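Support > Closed tickets > Render and delivery > Episode masters

Missing frames in episode 5 master after conform

13 November 2020, by Rongrong Xie

Status: resolved
Client: Teltora (animated series, second season)
Software: Stukon conform tool, Ellow review player

Reported problem
The Teltora edit team said the episode 5 master ran short against the locked cut. Sound drifted ahead of the picture from the second act onwards. The final reel was out by 34 frames. Episodes before it were fine.

Checked first
Played the master in Ellow and on the desk player. Same result on both, so the player was ruled out. Compared the edit list with the one signed off by the director. No differences. The frame rate was set correctly in the project and in the export preset.

Checked next
Went through the Stukon log. It had nearly 3000 lines and most of them were ordinary cache messages. Two shots in the second act showed "handle trimmed" where the others showed "handle kept". Both shots had been re-rendered in May, when the background colours were changed, and they came back from the compositors without handles. Stukon trimmed them to fit the handle setting and closed the gap without raising an error.

Fix
1. Asked compositing to send both shots again with full handles.
2. Cleared the conform cache for the episode. Relinking alone did not work, as the tool kept reading the old lengths.
3. Switched "close gaps" to off in the Teltora preset.
4. Ran the conform again and exported a new master.

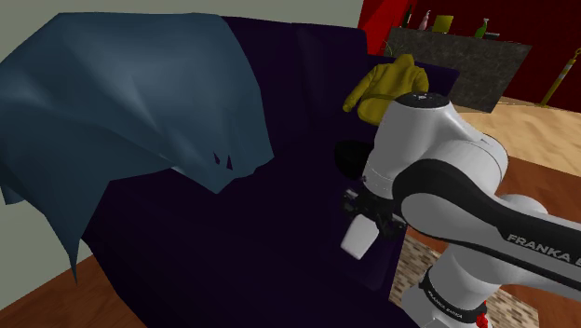
The new master matches the locked cut on every reel. Sound was checked at the head and tail of each act and stays in sync. The client has the file and has confirmed the length.

Still open
Stukon support have been asked to make a trimmed handle show as a warning. No reply so far. Until then, search the log for "trimmed" before sending anything out.

Comments

Tang: Had the same on a trailer last month. Clearing the cache was the bit I missed.

cutroom_b: Does turning off "close gaps" leave black in the export?

Rongrong Xie: Yes, black for the missing length. Much easier to spot on playback.

cutroom_b: Thanks, changing ours now.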